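Progress report to the Stenwood Fund
Project: Clothing repair and reuse in Drondorden and Baltholm
4 Jul 2022

Dear colleagues of the Fund,

With this report we inform you how the project is going after the first half of the grant period. The report follows the order of your form, but we have put the questions on staff and rooms together, as they belong together in our case.

1. What we have done

The repair room in Drondorden opened in February, two weeks later than we wrote in the application. The delay came from the electrical work. The old wiring could not carry two irons and the sewing machines at the same time, and the owner of the building wanted his own electrician to do the job. We did not pay for this work, but we lost the time.

Since the opening we have repaired 700 pieces of clothing. Most of them are trousers and jackets, and the most common repair by far is a broken zipper. We had expected more knitwear. It may come in the autumn, when people take their sweaters out and find the holes.

The evening courses have had 87 participants. The course on zippers was full each time, and we repeated it. The course on darning was less popular and we moved it to Saturday morning, where it does better. We would like to keep it there.

In Baltholm we are not so far. The room is rented and painted, the tables are in place, but regular opening hours have not started. For now it is used for sorting. We explain this under point 3.

2. Collection and sorting

Clothing comes to us from 19 collection points. The shops and the two libraries work well. The points at the sports halls give us many single socks and wet towels, and we have asked the halls to put the boxes inside, near the desk.

Sorting takes more hours than we planned. In the application we counted only coats, shirts, trousers and so on, but a large part of what arrives is small: belts, scarves, gloves, ties, collars, ribbons. These small things are slow to handle and they get lost under the bigger ones. We have now made a separate shelf for them, with shallow boxes, and a separate line in our list. A bow tie takes the same time to check and write down as a winter coat, and it sells for much less.

We thought for some weeks about whether to stop accepting accessories.

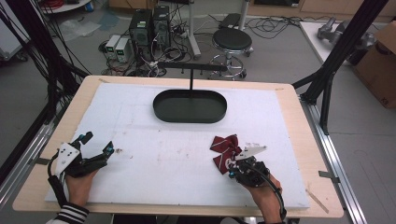 Our decision was to keep them, at least until the end of the year. The customers in the Drondorden shop corner like them, and they often buy one together with a repaired shirt or jacket. Also the schools ask for them before the spring concerts. We will look at the sales again in December and then decide for the next year.

The transport between the two towns is done by the company Usman, with one trip each week. The price is the same as in their offer. We are satisfied with them, but the pickup time is early and our person in Baltholm must come specially for it. We have asked for an afternoon trip and wait for the answer.

3. Changes from the plan

The opening of Baltholm is moved to September. The reason is staff. We published the position of workshop leader two times and did not find a person who can both sew at the needed level and teach. We now divide the position in two parts — one person for the repairs and one for the courses, both part time. The total cost of wages stays inside the budget line.

We have bought one used overlock machine less than planned. The money is not spent and we ask for your permission to use it for shelves and boxes in the sorting room. A short request with the prices is attached.

4. Budget

Spending is a little under plan, mainly because of the open position in Baltholm. Rent and transport are as planned. Thread, needles and zippers cost more than we wrote, and zippers especially. We now take out good zippers from clothing that cannot be repaired, and this helps, but it does not cover the long ones for jackets.

5. Next steps

In August we will hold the interviews and print the autumn course list. We will also finish the price list for repairs, which at present differs between the paper on the wall and the website. The next report will follow the same form, with the sales of the shop corner added as you asked.

With kind regards,
The project office, Drondorden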